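Musty smell in towels after moving to a hard water area

Posted in Laundry and Cleaning
Asked by breadbin_lou

We moved to Ernley in November and ever since then our bath towels smell fine when they come off the line and sour the second time somebody uses them. They also feel stiff. Same towels, same detergent (Musetti liquid, the unscented one), same amount I always used. At the old place the water was soft and I never thought about any of this.

What I've tried so far:
Washing them twice. Helped for a day.
Fabric softener. They felt nicer and smelled worse.
A scented detergent. Now they smell like flowers and sour towel.

The water report from the town says hardness is 300 parts per million. I don't want to buy all new towels if I can help it. Is it the water, the detergent or the way I'm drying them? The bathroom has no window, if that matters.

3 replies

marlow_k
Stop using softener. It coats the fibers and they quit absorbing. Vinegar in the rinse, done.

Huttunen Street Laundry
I ran a small wash-and-fold for a long time and we had hard water the whole way through, so I've dealt with this a lot. Your number is high. At that level part of your detergent gets used up by the minerals before it does anything to the dirt. Body oil stays in the towel, and the smell comes back as soon as the towel gets damp again.

I would do it in this order.

First, strip out what's already in there. Wash the towels with no softener, on the hottest setting the care label allows, with the full detergent dose for hard water. Most bottles have a separate line on the cap for this and people miss it. Add a water conditioner, the powder kind sold next to the detergent. I used one called Breltanon but any of them will do. Follow the amount on the box for your hardness. If the water still looks gray or cloudy near the end, run the load again.

Second, wash smaller loads. Towels take up a lot of room once they're soaked, and if the drum is packed the water can't get through them. I filled it to two thirds and no more. If you have a setting for an extra rinse, use it on towels every time.

Third, dry them all the way. A thick towel can feel dry on the face and still be damp at the hem. Check the hem and the hanging loop. In a dryer, give them 10 more minutes after you think they're done.

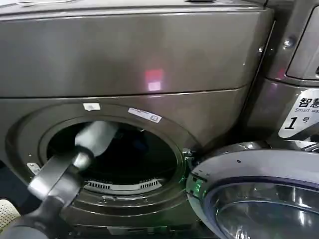

The other thing to check is the machine. If it's a front loader, pull back the rubber seal at the door and wipe inside the fold with a cloth. Lint and old detergent collect there, and when it smells, everything you wash picks it up. Take the detergent drawer out and scrub that too. Then run an empty cycle at 90 degrees if yours shows Celsius, or whatever the drum clean setting is called. Leave the door open between loads if you don't have small kids or pets who could get in.

On the vinegar, I'd skip it. Some washer manuals say not to use it because it's hard on the rubber. Look in yours before you try. Don't ever put it in with bleach.

As for the bathroom, no window does matter. Hang the towels on a bar spread out flat, not folded over on a hook, and run the fan for a while after showers. If that's not enough, hang them in the bedroom during the day.

tepidwater
Agree with most of the long reply. We have the same town water. I ended up switching from liquid to powder, which made a bigger difference for us than the conditioner did, and it's cheaper. Stiffness went away mostly when I started shaking the towels out hard before hanging them, and finishing them in the dryer for a few minutes. Line drying alone leaves ours like cardboard.

If you own the place, look into a softener for the whole house. We were quoted just over 1000 with the install and haven't decided yet. We rent out the upstairs, so it would have to cover both units.

breadbin_lou
Thanks, all. I checked the cap and I was using the soft water line. The seal was pretty bad too. I'll do the hot wash this weekend and skip the softener.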